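Trukasa Shared Workshop Forum
Builds and Projects > Handling and Gripping
Topic: Damasceno tidying arm, pair of grippers for soft goods, request for review

trukasa_bench4
Member
Friday, December 27, 2019

This topic is opened in accordance with the workshop rule that any build using the shared power supplies be described to members before it is connected.

The project is entitled Damasceno. Its purpose is to pick up soft toys and small household articles from a bed and place them in an open bin. The arm will be clamped to a stand beside the bed. Two grippers are planned, one for lifting and one for holding loose fabric out of the way. Before any motor is fitted, the same tasks are being performed by hand with a pair of hand-held grippers, so that finger shape and approach angle may be settled first. The hand-held work is done at my residence. The arm itself remains on bench 4 in the workshop.

The current specification is as follows.

Jaw opening: 45 mm at the tips
Finger pads: soft rubber, replaceable, two screws each
Controller: Tunine board, second revision
Clamping force: limited in software, with a spring in the finger linkage as a second limit
Emergency stop: wired in series with the motor supply

Members are invited to comment on the jaw opening and on the clamping arrangement. I am particularly interested in hearing from anyone who has handled long-pile plush. The pile compresses a great deal before the fingers meet anything firm, and the motor current gives very little warning of contact.

tolerance_stack
Member

Thank you for the submission. The specification is clear and I have no objection to the electrical side.

I do object to the jaw opening. An opening of 45 mm will not accept the body of most soft toys, and the operator will be forced to grasp at an ear, a leg or a ribbon. A grasp on a ribbon is a poor grasp. I would recommend a wider opening and longer fingers, even at the expense of some stiffness.

I also request that the bill of materials be posted. Members have asked in the past for costs to be stated at the outset.

trukasa_bench4
Member

The bill of materials stands at 248 dollars for one gripper and the arm mount. The arm was already in my possession and is excluded. The largest single item is the motor.

With regard to the opening, I respectfully disagree. A wide opening was tried in October on an earlier printed version. The fingers flexed outward under load and the toy slid down and out between them. A narrow grasp on the lower part of the body has been more dependable, provided the fingers come in low and the toy is allowed to stand upright between them. The legs or the tail give the pads something to close on.

I accept the remark about ribbons. The ribbon will be treated as an area to avoid.

quietgearbox
Member

I should like to support the narrower opening, with a reservation.

My own build, Hirkinau, was a laundry handling arm. It used wide jaws for the whole of its first year, and the jaws were the cause of most of the failures recorded in the log. When the fingers were shortened and brought closer together, the arm became easier to aim and fewer adjacent items were dragged along with the one intended.

The reservation concerns bedding. A fitted sheet under tension will give no trouble. A loose comforter is a different matter. The fingers will take up a fold of it without any change in motor current that you could distinguish from the toy itself. My arm lifted a pillowcase on many occasions and reported a correct grasp each time.

I would therefore ask how the build is to distinguish between plush and comforter.

trukasa_bench4
Member

At present it does not. The second gripper is intended for this purpose. It would draw the comforter back before the first gripper descends. In the hand-held trials the second gripper has mostly been used to lift another toy, so this part of the plan has not been properly tested. I will correct that.

feeler_gauge
Member

I must record a stronger objection than those above.

The use of two grippers doubles the wiring, the calibration and the number of ways in which the build can pinch a person. A bed is a place where people sit and lie down. The project description makes no mention of guarding, and the emergency stop is of no assistance to somebody who is asleep. I would not approve the connection of this arm to the shared supply for use over a bed in any form. If a demonstration is wanted, it should be carried out on a table with a sheet laid over it.

tolerance_stack
Member

The workshop rule covers what is connected on the premises. What a member does at home is outside its scope. I share the concern, but I do not believe the forum can withhold approval on that ground.

feeler_gauge
Member

The rule also requires that the intended use be stated. It has been stated, and the intended use is over a bed. I consider that relevant.

trukasa_moderation
Moderator

A clarification is offered. Review under the workshop rule applies to the shared supplies, the benches and the mains outlets. Comments on home use are welcome as advice and will be kept in the topic, but they do not form part of the approval. Members are asked to confine further discussion of the rule itself to the General Matters section.

Two items remain outstanding from the bench side: a wiring diagram showing the emergency stop, and a statement of the maximum closing force at the pads.

trukasa_bench4
Member

The diagram has been placed in the project folder. The closing force at the pads is 25 newtons with the software limit removed, measured with a luggage scale hooked over one finger. The software limit brings it well below that figure. I did not measure the limited value with the same care and will do so before the first powered test.

In answer to the objection regarding guarding, the following is proposed. The arm will operate only while a foot switch is held down. Release of the switch removes power from all motors. The stand will be taken away from the bed when the session is finished. I had intended the foot switch from the beginning and omitted it from the first post in error.

feeler_gauge
Member

A foot switch that must be held down is acceptable to me. My objection to the second gripper stands. It adds little that could not be achieved by making the bed first.

quietgearbox
Member

In fairness to the author, a made bed removes the problem the build is meant to address. The Hirkinau arm performed very well on a bare table and was of no practical use for anything else.

May I also inquire about small articles? Beads, small balls and hair accessories are likely to be found among the toys in any household with children. A pad soft enough for plush will fold around a bead and then release it at some inconvenient height. I resorted to a hard lip along the tip of one pad only. It is a thin printed strip, glued under the rubber, and it allowed the arm to pinch small items against the sheet and lift them.

trukasa_bench4
Member

The suggestion of the hard lip is noted with thanks and will be adopted on one finger of the lifting gripper. Small hard articles were to be left for a person to collect. If the lip works, the scope may be extended, although I would prefer to see the soft items handled reliably first.

Items with lace edging are a separate difficulty. Lace catches on the screw heads. The pads will be recessed so that the screws sit below the surface.

tolerance_stack
Member

Please countersink the screws in addition to recessing the pads. I have seen recessed screws work their way back up after repeated closing.

I withdraw my objection to the jaw opening on the condition that the result of the October trial be written up and placed in the folder with the diagram. Others will raise the same point.

trukasa_moderation
Moderator

With the diagram received and the foot switch confirmed, the build is approved for connection to the shared supply at bench 4, with the lifting gripper only. A further post is required before the second gripper is powered. The measurement of the limited closing force is to be added to this topic when available.

solder_and_string
Member

I have no comment on the approval, only a practical question. Is the Tunine board able to read two finger positions at the same time? Mine reads the first correctly and returns a delayed value for the second.

trukasa_bench4
Member

It is able to do so on the second revision, provided the two sensors are placed on separate inputs. The first revision shared a single input between them and I observed the same delay.

The approval and its conditions are accepted. The write-up of the October trial will be added to the folder. Hand-held practice on the bed continues in the meantime, with a gripper in each hand and the comforter left unmade. The left and right grippers are being moved together, as quietgearbox's remarks on bedding would suggest, and the approach from below remains the preferred one for the white toy.
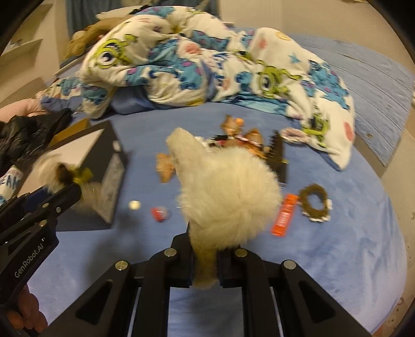 The countersunk screws are on order. The limited closing force will be posted here once the new pads have been fitted.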